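Search this site Enter keywords Go

Visit report: Plutine demonstration hall, Ultcombe 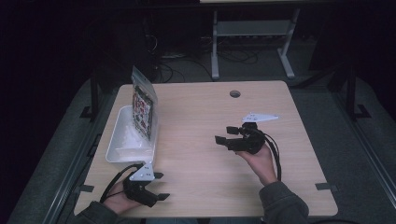 Plutine records its training tasks by hand. The operator holds a gripper in each hand and does the job at a table, and the movements are stored for the robot to learn from. Milan Jansen, who led our tour in November, gave the target for one bagging task as 3000 recordings. The count stood at 206 when we visited.

The grippers are cabled, and Jansen said the cables are the main nuisance: they pull at the wrist on long reaches. Operators change over every 2 hours.

Clear bags are a known difficulty. Mebrat Jemal checks the recordings and rejects any in which the fingers close on the film and miss the card. She would not give a reject rate.

Remote control is used next door, on three arms. It is slower per attempt, and Jansen keeps it for corrections. We were not shown it running.

Related items
Foten: cable routing on small arms
Xue open day, notes
Ultcombe: how to get there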